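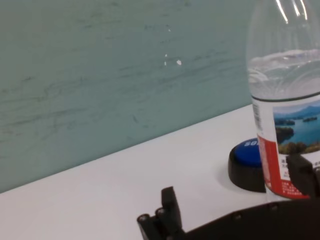 Wrist depth drops out on clear bottle, planner goes through it

Forum: Manipulation software > Perception and planning
Started 20 Oct 2025

tonearm_q
Posts: 41

Setup: two arms, parallel-ish two-finger grippers, one camera on each wrist, one on the head. Planner is Tonell, perception nodes are mostly Brandes with a few of my own. Task is to reach past a partly filled PET water bottle and press a dome button standing behind it. White table, painted wall close behind.

Problem: depth on the clear part of the bottle is either missing or it returns the wall. The label comes back fine. So the occupancy grid ends up with a solid band where the label is and free space above it. Tonell then finds a very short path through the shoulder of the bottle and reports it as collision free.

What I have tried:
– hole filling in the Brandes depth filter. Fills with wall depth, so the result is worse.
– raising the confidence threshold. Removes the wrong returns, but the holes are then treated as unknown, and unknown is free in my config.
– setting unknown to occupied. Now the planner refuses nearly everything, including a straight retreat.

Planning time is fine, 304 ms for the median query. It is just planning in the wrong world. How do people handle this without a separate network for transparent objects?

grid_offset
Posts: 2290

"Unknown is free in my config" is your bug. The rest is decoration.

Set unknown to occupied only inside a box over the table and leave it free elsewhere. Tonell takes a per-region policy in the scene file. Your retreat fails because the volume behind the wrist has never been observed, so of course it is all unknown.

tonearm_q

Did that this morning, forgot to list it. With the box in place the bottle is protected, but so is everything the bottle hides from the head camera. The button is in that volume. Goal state is in collision, planner exits immediately.

halfstep
Posts: 118

Then look from somewhere else before you plan. The wrist camera can see the button from the side. Integrate both views, carve the free space by ray casting, plan after that. This is what the second camera is for.

grid_offset

Carving with rays that pass through a transparent object is exactly how you get a hole in the bottle again. The sensor reports the wall, the ray is marked free all the way to the wall, and the bottle is gone. More views make it more gone.

halfstep

Only if you carve with every ray. Mask the bottle in the color image first, drop those rays, carve with the rest. A box detector is good enough for the mask if you pad it.

grid_offset

Agreed if the mask is reliable in every view. From the wrist the bottle can run out of the top of the image, and detectors trained on whole bottles get shaky when they have no cap to look at. I would not hang collision checking on that.

mdl_kester
Posts: 67

You are both making it hard. The label gives good depth. Fit a vertical cylinder to the label points, extend it down to the table plane and up to the known height of the bottle, and insert it as a primitive. Tonell is faster on primitives than on voxels anyway. I have done this with glue bottles and jars at the packing station and the only tuning was the inlier distance, 3 mm.

tonearm_q

Height is not known in general. I want to swap bottles without editing a file.

mdl_kester

Cap. An opaque cap returns depth. If there are label points and a blob of cap points on the same axis, take the top of the blob. If there is no cap, use a default and be pessimistic.
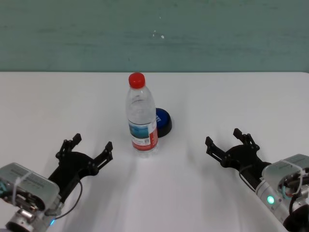
tonearm_q

Tried the cylinder fit with the cap from the head camera. The red cap separates from the wall with a plain color threshold, and there are enough valid depth pixels on it to get a top height. The label fit is stable as long as I only use the head view. When I add the wrist points the radius jumps, because the two cameras disagree slightly and the fit splits the difference.

Fitting code, in case it matters: project label points to the table plane, RANSAC circle, 1000 iterations, refine with least squares on inliers.

mdl_kester

Your hand-eye calibration is off, then. The circle fit is a decent test for that. Fit each camera separately and compare the centers. If the radii match and the centers differ, it is extrinsics. If the radii differ, it is depth scale or smearing at the edge of the label.

tonearm_q

Radii match. Centers differ, and the difference changes direction with the wrist angle.

halfstep

Check how the camera is held on. If it goes on with zip ties and no locating feature, recalibrate every time something touches it. We printed a bracket with two dowel pins and the drift stopped. Also check the time stamps. Brandes stamps on arrival by default, so any motion during capture looks like a bad extrinsic.

tonearm_q

Arms are stopped when I capture, so I doubt it is the stamps. Zip tie, yes. No pins.

grid_offset

For the record, I still think the primitive approach is a trap. It works for upright round things with labels. Somebody puts down a square bottle, or one lying on its side, and your planner is confidently wrong again. Region policy plus a masked goal volume covers all of those: clear a small sphere at the button pose, leave the rest of the box occupied, and let the planner find a way in.

mdl_kester

How does it find a way in if everything between the free space and the sphere is unknown?

grid_offset

From above. The column over the button is observed once the wrist camera is up there. Press down, go back the same way.

halfstep

That assumes the hand fits. Open fingers are wide and the button is close to the bottle. Close them before the approach and use one closed tip as the pressing point. Furnik has a small script for regenerating the hand collision mesh per opening width, otherwise Tonell will keep checking against the open hand.

tonearm_q

I was checking against the open mesh the whole time. With the closed one the top-down approach solves on the first query, both with the cylinder and with the region policy. The margin to the cylinder is small enough that I want the calibration fixed before running it at speed.

Plan for now: cylinder when the fit has enough inliers, region policy as fallback, closed mesh in both. Stiketti for the calibration target, it handles partial boards better than what I have been using.

grid_offset

Log which branch was used on each run. When it does hit something you will want to know which one was at fault.

mdl_kester

Also log the inlier count and both circle centers. If they start to separate again, the mount has moved.

tonearm_q

Both added. Will post the config after the bracket is printed. Leaving the thread open, the square bottle case is not solved.

halfstep

Dowel pins 3 mm, press fit on the bracket side and slip fit on the camera plate. Do not glue them.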